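Apr 19, 2023

Sound check notes for the Rumeretti concert, hall at Dronbridge. Carrying on from the March page.

Five vocal mics plus the one for the bass singer. The bass part still gets lost past row 13. Walked the hall with the tablet while Rosales ran the same pitch loop as last time. There is a dip near 466 Hz on the left side and a build-up lower down that makes the words muddy. Tried a narrow cut first, then a wider one. The wider one sounded better from the back and worse from the front, so I left the narrow one in for now.

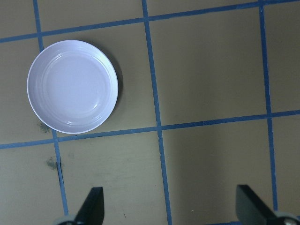
Donnie Forsyth, sound technician

Moved the left speaker in toward the stage and turned it a little. Better. The tenor solo in the second song is clear now without pushing the fader. Reverb down to 1000 ms from what we had saved in March, which was too long for the fast numbers. Saved as a new file, old one kept.

Gisholm wants the house lights on a separate feed from the amps. Agree. Got a hum in the right monitor when the dimmers came up, gone when they went down. Need to try another outlet before blaming the cable.

Seating is 600 if they open the balcony. Haven't checked coverage up there yet. Rosales has the balcony key.

Still to do: label the spare packs, new batteries, ask for the final song order.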